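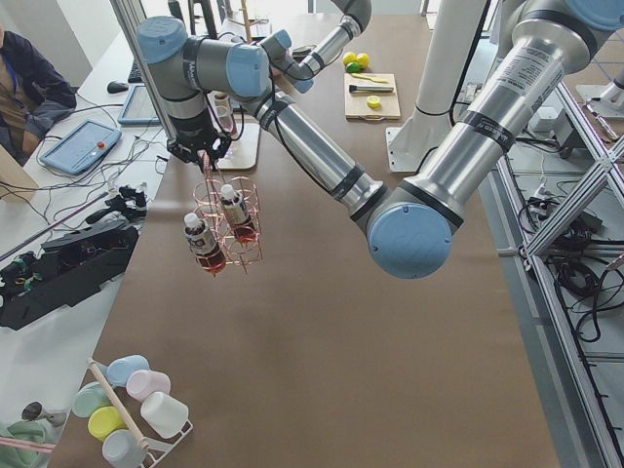 Photo: Laimutė Hunt

Search this site Search

Small drinks in glass: sorting and return at Hekberg Market Hall

Project report, second-year Materials and Environment

1. Background

Hekberg Market Hall has 28 stalls, and many of them sell juice, cordial or milk in small bottles. Until last year all empties went into the mixed waste. The hall manager asked our course to find out how many customers would bring a bottle back if there was somewhere to put it, and whether a deposit would make a difference.

We worked on this from January until the end of term. The hall closed in the spring, so the last part of the survey was done by post and by telephone.

2. Method

Two return points were set up, one by the Candel Street door and one next to the fish counter. The Candel Street point paid a small deposit in tokens that could be spent at any stall. The other point paid nothing. Both used the same grey crates, lent to us by Kovalchuk Dairy.

We gave out 1000 bottles with a green dot on the base through the juice stall and the dairy. Green-dot bottles were counted each evening when the crates were emptied. We also handed out a short questionnaire and got 180 back. A few were only half filled in, and we used the answers that were there.

3. Results

The deposit point took in more bottles than the free one in every week of the trial. The gap was smallest in the first week, when the signs were new and people stopped to read them. After that the free point dropped and stayed low.

Most people who answered the questionnaire said they drank the bottle at home and forgot to bring it back. Distance to the return point came second. Several people wrote that the fish counter smelled and they did not want to queue there, which we should have thought of when we chose the place.

The stallholders were mostly in favour. The juice stall asked for the bottles to be rinsed before they were returned. The dairy washes its own and did not mind.

4. Problems

The green dots came off some bottles in warm water, so the true number returned is probably higher than our figures show. We changed to a different glue, but by then the trial was half over. Tokens also ran out twice at the Candel Street door.

5. Costs

The hall would need 3000 tokens to run the scheme all year, plus one more set of crates. Tidoto, the firm that empties the bins, offered to collect broken glass at no extra charge if it is kept in a separate tub.

Report handed in 20/06/2020.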